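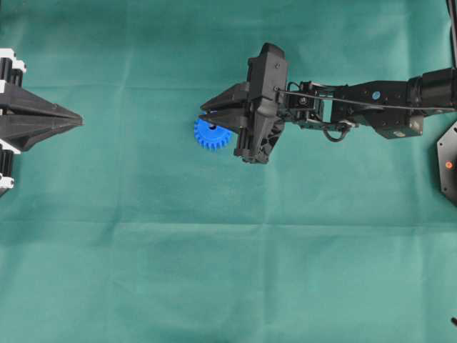

Review: Curnberg Rasten hand spice grinder

By Adeel Rajput
May

Filed under: Kitchen Tools, Spices & Seasonings

I have used the Rasten in my kitchen since the winter, and a few readers have asked me to write my opinion of it. I cook mostly Punjabi food at home, so I grind cumin and coriander almost every day, black pepper very often, and garam masala in a small batch on Saturday. For many years I did this with a stone mortar, and later with an electric Skultby, which is fast but makes the powder warm when you run it too long.

I paid 2299 rupees for the grinder in a normal shop. It is more than I wanted to pay for a thing without a motor.

What it is

The Rasten is a steel cylinder with a folding handle on top and a ceramic burr inside. You fill it from the top, close the lid, turn the handle, and the powder falls into a cup that is screwed to the bottom. It weighs 667 grams on my scale, empty. The booklet says it takes 35 grams of whole spice, and this is correct for peppercorns. With coriander seed you will get less in, as the seeds are big and light.

The setting ring is under the burr. To change from coarse to fine you must take off the cup and turn the ring with your fingers, and there are no numbers on it, only clicks. I would have liked numbers. I now start from fully closed and write on a paper inside the cupboard how many clicks I opened for each spice.
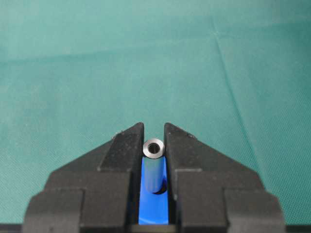 Teal cloth with a diagonal crease.

How it grinds

Cumin comes out very well. I toast it in a dry pan, let it become fully cold, and grind it on a middle setting for raita. The smell when you open the cup is much stronger than from any powder I can buy. Black pepper is also good, even on the coarse side, where cheaper mills give you half dust and half whole pieces.

Coriander needs patience. The husk is a little like straw and it wants to stay on top of the burr. I grind it two times, first coarse and then fine, and after this it is smooth enough for a gravy.

Cinnamon and dried ginger you should not put in whole. I broke a cinnamon stick into short pieces with a rolling pin and still the handle stopped several times. Black cardamom I open first and use only the seeds. Green cardamom I tried with the skin, from a packet of the Seixas brand that I had in the house, and it left threads around the burr which I had to pull out with a toothpick. Seeds only, please.

Do not grind nutmeg in it. Use a grater.
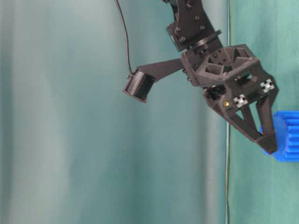
For wet things like garlic or fresh chili the grinder is of no use at all, and the booklet says the same. I mention it only for the reason that my cousin asked me.

Cleaning

The burr comes out without tools. I brush it after every use, and when the next spice is very different I grind a spoon of raw rice and throw it away. The rice takes most of the smell with it, though after cloves I had to do it twice. Only the cup may be washed with water. The lid has a narrow groove where fine powder collects, and my brush does not reach inside it well.

What I do not like

The rubber ring at the bottom of the cup is loose and came off in the first week. Also the handle knob is small for a big hand, and after a full load of pepper my palm was red. The warranty is 2 years, but the ring is not included in it.

Would I buy it again?

Yes, if you toast and grind in small amounts. For a family that makes masala for the whole month at one time, I think an electric machine is still better, and you can let the powder rest between short runs so it does not get warm. My Skultby is still on the shelf and I use it before Eid.

Tags: spice grinder, garam masala, cumin, whole spices, manual mills

Contact | Copyright Adeel Rajput, all rights reserved | Back to top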